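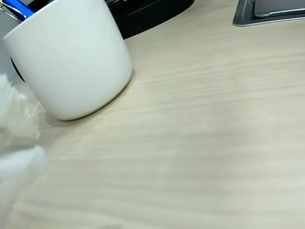 Print this article
E-mail this article

Most written procedures in small manufacturing offices fail at the revision stage. The first draft is usually sound. It is prepared by someone who knows the task, checked by a second person who also knows it, and issued with a number and a revision letter. Problems start when a step changes and the document does not. At Daltine, where I handled document control for five years, the changes were nearly always recorded first by hand, in the margin of a printed copy, by whoever was standing nearest to it. The tool for this costs almost nothing and is within reach on most desks: a blue pen in a white cup. Any revision system has to compete with that pen on speed, and most of them lose.

My position is that handwritten corrections on controlled copies should be permitted, under limits, and that the usual blanket ban does more harm than the practice it is meant to stop.

The argument for the ban is familiar. A marked copy differs from the master. Two marked copies differ from each other. An auditor who finds either one will write it up. All of this is correct. The ban, however, assumes that the formal route is available when the error is found. At Daltine a formal change took 2 signatures and a queue. We had 900 active procedures and one person processing changes. When the torque value for a fixture was revised in September, the shop floor had the new value in writing within the hour, on paper, against policy. The master caught up much later. For that whole interval the noncompliant copy was the accurate one.

Savita Tripathi, who ran the same function at Uniyal, used a different rule. A correction by hand was valid if it was a single line through the old text, with the new text beside it, initials, and the date. It expired after five working days. If the master had not been updated by then, the supervisor had to either stop the job or extend the correction in person. The expiration did the useful work, as it turned a private note into an open item with an owner.

Software vendors will say this is solved by screens at the workstation. I have used two such systems, Erkska and Tolton, and both are competent at distribution. Neither shortens the approval step - the delay sits with people, and a faster display of an outdated page is still an outdated page. Tolton does allow a comment to be attached to a step, but under our configuration the comment was hidden until opened, so operators missed it. A line drawn through a number is hard to miss.

There are places where I would keep the ban. Anything involving pressure testing, lockout, or chemical mixing should go through the full route every time, and the work should wait. Drawings should also be excluded, because a changed dimension can affect parts that the person holding the pen has never seen.

For the rest, the rule can fit on half a page. It should state who may correct, what the mark must look like, and when it lapses. The expired copies should be collected and kept with the change record, since they show how long each request sat before it was approved.

Print this article
E-mail this article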